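Notebook, Drundby bench, December, a little after 4 in the afternoon

I promised Jurgita Lukoševičius I would write things down while they were fresh, so bear with me, because it has been a long day and I have had too much tea. We are still on the drinks chore — cup, lid, straw — which a child at a birthday party does without looking. Koppel asked for it on their list of café jobs, and I said at the time it would be the easy one. Jurgita has been kind enough to remind me of that only twice!

The left arm takes the cup just under the lid and keeps it upright, and the right arm goes after the straw. I do like the split. The holding side has become dependable and I have stopped hovering over it like a nervous aunt. A white straw on a white table is hard even on my eyes, and I want to try the same run with a colored one before we change anything in the software. 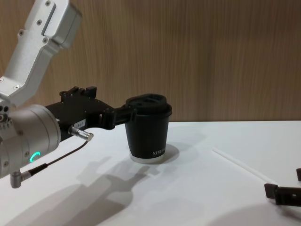 Would I let this pair loose on a real kitchen yet? For one chore at a time, with somebody close by, I would, and for a whole sink and counter I'd wait.

The log stands at 1,458 runs for the whole drinks set, and Dredico would like 3,000 before they come back to us about the next stage. That is a lot of straws. I've asked Lamotberg for another carton of lids as well, since the old ones get soft around the openings after enough poking and then the results flatter us.

For whoever opens up tomorrow: please leave the right fingers as they are, I spent most of the morning on them and the pinch is finally gentle enough that I'm fond of it. Jurgita wants the approach slower over the last bit. I'd rather try it lower first, but we can do hers and then mine. The spare straws are in the drawer under the kettle.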